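A visit to the Europe open day in Gretau

by Shamim Mirani 16 May 2025

14 shares 3 comments

The regional assembly in Gretau opened its doors for Europe week, and I went there with the morning bus from Suveck. The queue was long already, and we got a paper badge and a seat number for the debate hall, which has 200 seats.

The main debate was about the accession talks with Arance. Imtiaz Thambiah, who leads the assembly's foreign relations office, spoke first. "The negotiation chapters are open, but the border agreement must come before the customs one," he said. A woman from Ban asked what this means for people who cross every day to work. He answered that the permit will stay the same until June – after this he could not promise. 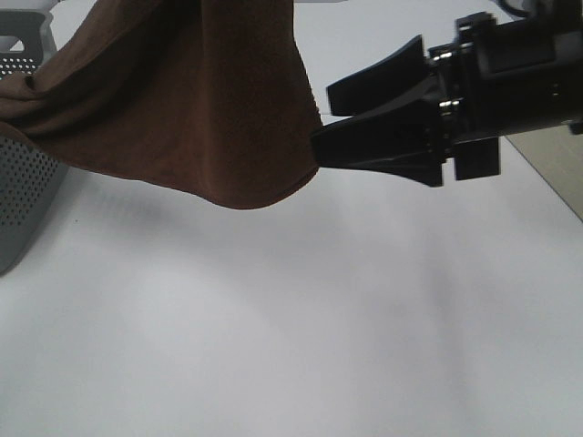 A brown towel in the gripper, over the gray basket.

In the afternoon I visited the translation booths and the small library on the second floor. The petition for a direct train to Arance was lying there on a table, with 2,839 signatures. I signed also, but my pen was bad and I had to write my name two times.

The coffee was free for the first 100 visitors. I was too late for it. The last bus to Suveck leaves at 5:40 from the side gate.

14 shares 3 comments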